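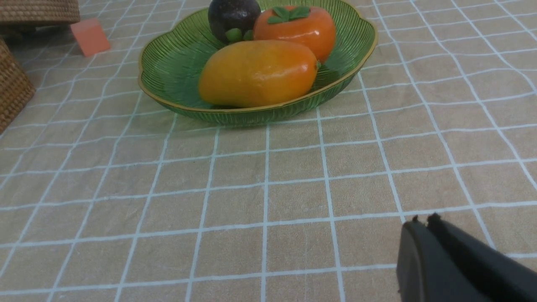
Wrist camera view, fruit bowl task. The mango lies in front of the persimmon and the mangosteen.

Report the Failures by Viewpoint

Delali Appiah
2020-05-05

Most papers on learned grasping give one success rate per task. I think that number should be retired as a headline result, at least for policies that run from a wrist camera, and replaced with a rate broken down by what the camera could see when the approach began.

The argument comes out of a dull piece of bookkeeping. Our group at Haldane trained a pick policy, which we call Prarngate, on more than 3,000 demonstrations with artificial fruit and small household objects. We evaluated it in November and had a single percentage ready for the write-up. Tadhg Noonan then went back through the logs and sorted the failed trials by starting view. Of 51 failures, only 7 began with the whole target inside the camera's field. The rest began with part of the target outside the image or hidden behind something else.

The fruit bowl task makes the problem easy to see. From the wrist, the mango is fully exposed across the front of the bowl. The mangosteen is at the back and runs out of the top of the image. The same instruction template, "pick up the X," covers both, and our original table averaged them. A policy that handles the mango well and the mangosteen badly gets a middling score that describes neither case.

The usual objection is that a second, fixed camera solves this. It does reduce the number of partial views, and we use one on the Arkham cell. But adding a sensor changes the system under test. It says nothing about whether the wrist-only result was reported properly, and a fixed camera has its own occlusions once the arm reaches across the table.

A better objection is that the breakdown invites cherry-picking. If authors choose the visibility categories after seeing the results, they can draw the line wherever the policy looks best. I accept this. The categories should be fixed before evaluation and kept coarse. We now use 2: target fully in view at the start, or not. The label is assigned from the first wrist image, by a person who has not seen the outcome of the trial. Finer bins would be more informative, but with the trial counts most labs can afford, they would mostly hold noise.

There is a cost. Labeling takes time, and the split rates are less flattering than the average. Our own Wastier baseline looked close to Prarngate on the pooled figure – the two separated only on the partial-view trials, where neither was good. I would still rather have that table. It tells the next group that more demonstrations starting from a clear view are unlikely to help much, and that the approach motion before the grasp deserves the attention.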